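Subject: Re: [furniture-care] Cloudy patches on a gloss table top

Hi all,

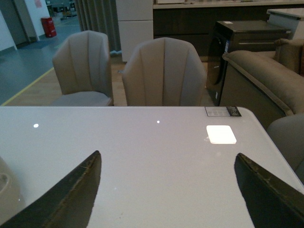

I went through the same thing with my own table last October, so I'll answer Annag's points in order. Her message was a while back and I've quoted the parts I'm replying to.

> Annag Purves wrote:
>
> I have a gloss dining table, bought secondhand, and there are dull cloudy patches on it that come back a few hours after I wipe it. I've been using a spray polish every week. The patches are worst at the end where we eat. Is the finish gone, or is this something I can clean off? I also have one ring from a hot mug.

Patches that come back after wiping are usually polish. Weekly spray leaves a thin layer each time, and kitchen grease gets into it. I'd be surprised if the finish were gone, as a worn finish looks dull all the time, wet or dry.

To get the old polish off, put 2 teaspoons of plain dish soap in a quart of warm water. Wring the cloth out until it no longer drips. Do a section the size of a dinner tray, wipe it with clean water, and dry it before you move on. Change the water when it turns gray. My table needed 5 passes over the worst end and one everywhere else.

> Should I use vinegar? My sister swears by it.

I wouldn't on a finish you don't know the history of. It may do no harm, but soap does the same job. Stay away from window cleaner with ammonia, and from anything with grit in it. Melamine sponges are grit too. They will take the shine off and you'll have a worse patch than you started with.

> What do people use for cloths?

Microfiber, washed without fabric softener. I bought a pack of 12 and keep them apart from the floor cloths. Cut the labels off first. The sewn-in ones leave fine scratches that only show up at night with the overhead light on.

> And the ring?

If it's white, it's moisture in the finish and it may fade by itself. Give it two weeks. If it's dark, it has gone deeper and I don't have a good answer. Grgić posted a long message on dark rings that should be in the archive under "ring marks, dark."

On polish afterward: I stopped using any. A dry cloth after meals and a damp one every couple of days is enough for us. If you want to use something, try it on the underside of a leaf first and leave it overnight.

One more thing, check the felt pads under your lamps and bowls. Mine had picked up sand, and most of my scratches were in a neat circle under the fruit bowl. A bag of 46 replacement pads was cheap and I still have most of them.

Annag, let us know if the top is lacquer or polyester if you can find a maker's label. It's usually under one of the short ends.

Ellar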